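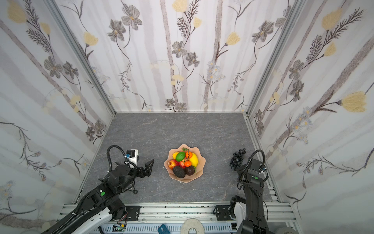
Can a robot put away groceries yet?

posted September 20, 2019

My mom has bad hands and unloading the fruit and veg is the worst part of her week. Saw a Brevelness ad for a kitchen arm, $380 a month to lease. Does it really sort stuff into a bowl or is that just for the ad? Anyone tried one?

Priltov
Short answer no. Long answer, hard fruit ok, lemons fine, grapes are a mess. A bunch flops around and the thing doesnt know where to grab. We had a two arm setup at work, 19 pieces of fruit took 8 minutes. And somebody had to lay it all out first. Wait a few years.

wesport_90
just get her a rolling cart lol

Han
Depends what you mean by sort. Moving a lime from the counter to a bowl, yes, pretty reliable if the light is good. Getting it out of a knotted plastic bag, no way. Plastic fruit is also a lot easier than real, ask to see it done with a ripe avacado before you sign anything. And check if the lease has a cancel date, mine ran til November.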